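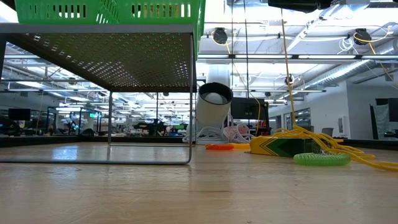
Karaca Bench Rules: Gallery

Karaca is the shared robot floor at Clondier. These pages go with the written bench rules, which every operator reads before a first shift and again each September. The full text has 70 rules. Most of them concern power, stops and record keeping, and those are covered on the Huridico pages. The gallery deals with the tabletop: what may be on it, where it goes, and what has to be checked before an arm is allowed to move.

The captions give the rule numbers so they can be looked up in the main text.

Bench with raised shelf and loose cords
Perforated metal shelf on a wire stand, with a green plastic basket on top. Rule 12: a shelf counts as an obstacle and must be entered in the cell map at its full height, including whatever is standing on it. A basket added later means a new entry. Keep the stand's base rail flat on the table and do not prop it up to level it.

Open space under the shelf
Rule 13: the space under a shelf is closed to the arm unless the task sheet opens it. Thin wire legs are easily missed by depth sensing, so they are measured by hand and typed in. Leave a margin of 3 inches on every side of a leg.

Cords as task objects
Coiled cords in orange, pale green, and pink and white, with a bundle of white cables. Rule 21: a cord used as a task object is listed on the task sheet by color. It is never plugged in at either end. A cord that supplies power may not be picked up, pushed or sorted by an arm under any circumstances.

Yellow cord from overhead
Rule 22: anything that comes down from the ceiling into the reach of an arm is treated as fixed equipment, even when part of it is lying on the table. The operator traces it by eye from the table to its upper end before the run and writes down where it goes. If it can't be traced, the run does not start.

Boxes and open containers
Yellow and green box with a chevron pattern, and a white cylinder with a ball inside. Rule 27: containers are logged as open or closed, with contents. Round objects that can roll go inside something between runs.

Table surface
Light wood with reflections from the ceiling lights. Rule 31: glare on a bench is noted in the run log. Do not cover the table with paper or cloth to reduce it unless the task sheet says so, as this changes the grip height.

Monitor behind the work area
Rule 34: screens stay outside the reach of the arm. Reach is measured with the gripper fitted, and the measurement is repeated after a gripper change.

Rules 12 to 34 apply to all benches at Clondier and at the Cadutton site. At Cadutton the speed limit with a person at the bench is 200 mm per second, and it is set in the controller before the shift. Requests to change a rule go in on form 628, one rule per form, with the bench number and the task sheet attached.

Next gallery: Stops and Enclosures
Back to Karaca bench rules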